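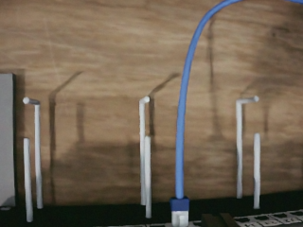 How long should oiled wood be left before it goes back into daily use?

Two days is enough for light use such as paperwork or a lamp. Wait six days before you put down anything heavy, wet or greasy.

2 min read

Sorkuvano Hard Oil

Sorkuvano is a clear finishing oil for indoor wood: desks, benches, shelves, countertops and table tops. It soaks into the grain and dries to a low sheen. It can be used on new wood or on old wood that has been sanded back. It is not meant for floors or for anything kept outdoors.

The oil darkens most woods slightly. Pale woods such as ash and birch take on a warmer tone, and walnut goes noticeably deeper. Try it on the underside first if the color matters to you.

What's in the can

Linseed oil, a small amount of plant wax, and a drying agent. There is no pigment. The standard can holds 749 ml. A 2 liter can is made for workshops and is sold on order only. Both have a screw cap under the lid – keep it, as the oil skins over quickly once air gets in.

How to apply it

Sand with the grain and wipe off the dust. Stir the can well, down to the bottom, where the wax settles. Put on a thin coat with a lint-free cloth or the Keskinen flat brush and leave it for 20 minutes. Wipe off everything that hasn't soaked in. Let it dry overnight, then repeat. End grain usually needs a third coat.

Lay used cloths flat outdoors to dry, or soak them in water before throwing them out. Oily cloths left in a heap can heat up and catch fire.

Scratches and stains

Light scratches can be rubbed with a little oil and a fine pad. Deeper ones need sanding first. For black marks left by metal or damp, use Dura wood cleaner, rinse, and let the board dry fully before oiling. Old water rings often fade after one coat but may not go completely.

Changes to this batch

The recipe was adjusted in June by Luzius Oberholzer, who runs the mixing room at Zukance. It now dries a little faster in cool rooms. Cans from the older batch can be used up as normal – just don't mix the two in one pot. The first run was 1000 cans.

Store above freezing. Opened cans keep for a year.

Contact | © Zukance | Back to top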